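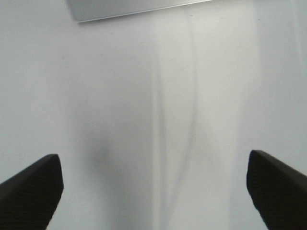

The Grisetti Navel is a two-fingered gripper kit for small robot arms, sold by Grisetti since November and fitted in Europe by Usa Sakamoto. It comes in 2 versions, at 926 and 947 euros - the dearer one adds a longer cable and a nicer box. The fingers are black, blunt and in no hurry. The maker calls them "universal", a word the manual takes back on its second page, where coins, paper and wet soap are ruled out.
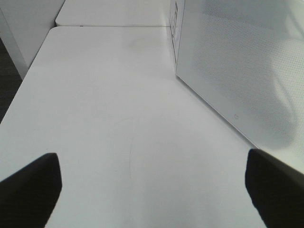 Grisetti replied that soap would be looked at in the next release, and that the cable was a very good cable. Spare fingertips are sold only in pairs, although the left one wears out first.

Last edited 14/09/2025 | Contact | Back to top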